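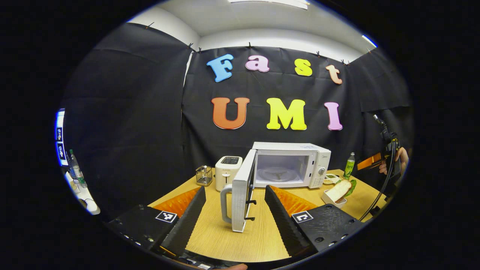
Maureen Tapsell
Studio Manager, Zisotby

About us

Zisotby is an independent games studio based in Gumgate. We started in 2017 with one racing game and a rented room over a bicycle shop. We now work on the ground floor of the same building, mostly on driving and transport games for PC and consoles.

Our first release was Renico, a rally game set on narrow mountain roads. It is still on sale and still gets a patch every January. The current version has 32 stages and a split-screen mode for up to 4 players, which was the feature people wrote in about most. Leka came next. It is a slower game about running a ferry service between islands, and it has its own map editor.

We write our own handling and physics code. The rest is built on a licensed engine. Sound is recorded in-house where we can get hold of the vehicle, and bought in where we can't.

We also take on work for other studios, mainly vehicle handling, console ports and controller support. Please send a short outline and your dates before asking for a quote.

Jobs are listed on the Careers page when we have any. We do not keep CVs on file between rounds. For press copies, use the form on the Contact page and tell us which platform you need. Bug reports should go through the support desk, with your save file attached if possible.

Page last updated June 22, 2026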